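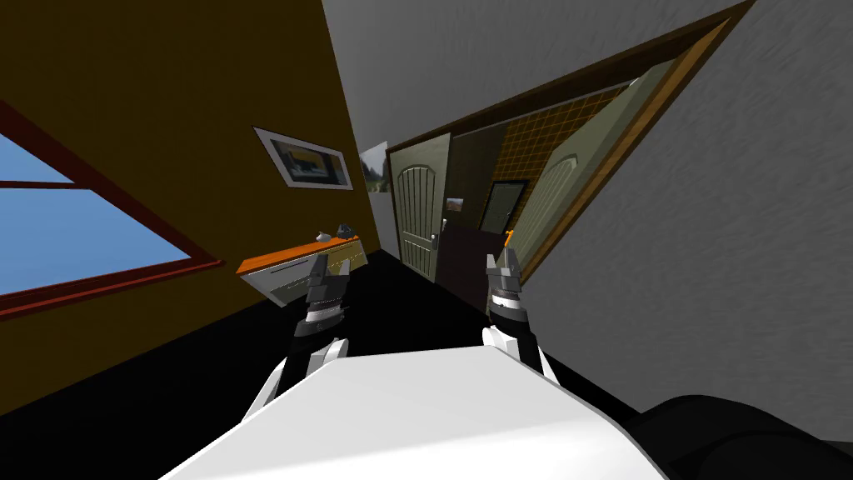
Mustard yellow on a corridor wall. The colour has won over patients in Plistdale.

Plistdale patients plump for mustard as health centre gets its first new coat in years

If you have sat in the waiting area at Trumgate Health Centre at any time since the building opened, you will know the colour of the corridors without being told. It is the green of old school dinner trays, it runs from the front desk all the way down to the blood test room, and by the end of May it will be gone.

Patients at the Plistdale surgery have chosen mustard yellow to replace it, after a vote that the practice manager, Kenneth Dumlao, admits he expected to be a very quiet affair. He put a cardboard box and a stack of slips on the front desk one morning, next to the hand gel, and thought he might get a few dozen back. By the time the box was opened there were 477 slips inside, along with a bus ticket, two shopping lists and a rather stern letter about the car park.

"I'd have been pleased with a shoebox half full," said Mr Dumlao, who has run the practice for 10 years and says he has had fewer remarks about the telephone system in all that time than he had about paint in a fortnight. "People were stopping me in the chemist's. One gentleman rang up at eight in the morning, when the lines open, and got right through the queue, and all he wanted was to ask whether it was too late to change from blue."

The choices were mustard, a soft blue, a pale pink and what the slip called "warm white". Mustard was ahead from the start, with blue a fair way behind it and pink a good deal more popular than the staff had guessed. Warm white came last. There was also a handful of slips asking for the green to be left exactly as it was, and Mr Dumlao has promised to keep the green inside the stationery cupboard, where those who are fond of it may ask to be shown it.

The idea came from Gunnel Blomqvist, a retired theatre painter who moved to Plistdale with her late husband and has been a patient at Trumgate ever since. Mrs Blomqvist, 70, spent much of her working life painting scenery, and she says she had been quietly redecorating the surgery in her head through a long run of appointments for her knee.

"You sit there and you look at the wall, what else is there to do," she said. "And I thought, this green makes everybody look ill. You come in with a sore knee and you catch yourself in the glass of the notice board and you think, oh dear, it is much worse than a knee."

She wrote to the practice, enclosing four squares of card that she had painted at her kitchen table, and heard back the same week. Those four cards became the four choices on the slip. They were pinned up by the water cooler while the vote was on, and had to be pinned up a second time after someone took the pink one home. It has not come back, although Mrs Blomqvist says whoever has it is welcome to it and she hopes it is on a nice shelf.

She voted for the blue herself, as it happens, and is quite cheerful about having lost. Mustard, she says, is a colour that people of her age remember from their first kitchens, and people of her granddaughter's age have on their cushions, so between the two of them there was never much hope for anything else.

The job will cost up to £694, a sum that covers the paint and the sundries. It is being met from the money patients have put in the tin on the front desk over the years, mostly small change from the secondhand book table. The decorating itself is being done for nothing by Malerine, the family painting firm in Rønning Lane, whose owners have had three generations of jabs, stitches and ear trouble seen to in the building and said they would be ashamed to send a bill.

Work will be done in the evenings, starting at half past six once the last appointments are over, so that the surgery can keep its normal hours. The stretch nearest the front door comes first, then the long run past the nurses' rooms, and the bit by the back stairs last of all. Patients who are bothered by the smell of fresh paint are asked to mention it when they book, and they will be seen at the Rønning Lane end of the building, where there is a side entrance with a ramp.

The notice boards will be coming down while the walls are done, and this has caused a small stir of its own, for there are things on them that have been up a very long time. Mr Dumlao has already found a poster for a jumble sale at the old Methodist chapel, which has been flats for years now, and a card offering kittens free to good homes. He would like to hear from anyone who took one. Anything that is still wanted will go back up, and anyone with a card on the board is welcome to collect it from the desk before then.

The chairs are staying, to the disappointment of several people who wrote about them on the backs of their slips. So is the fish tank, which will be moved to the far side of the waiting area for the time being and covered with a sheet in the evenings. Reception staff have asked us to say that the fish are fine and that there is no need to ring.

Mrs Blomqvist has been invited to put on the first brushful, and has accepted on condition that she may use her own brush, a wide flat one she has had since her theatre days and washes out with washing-up liquid after every use. Her knee, she says, is up to a wall but no longer up to a ladder, so the top half will have to be left to younger people.

Some of the other slips had messages on them too, and Mr Dumlao has typed out the printable ones and left them in a folder on the book table for anyone to leaf through while they wait. One asks for a mural of Plistdale weir. One says simply "not grey", twice underlined. Another, in a child's writing, votes for mustard and then asks whether there could also be chips.

The surgery will be open as usual throughout, from eight in the morning. Repeat prescriptions can be dropped through the letterbox in Rønning Lane while the front desk is being moved.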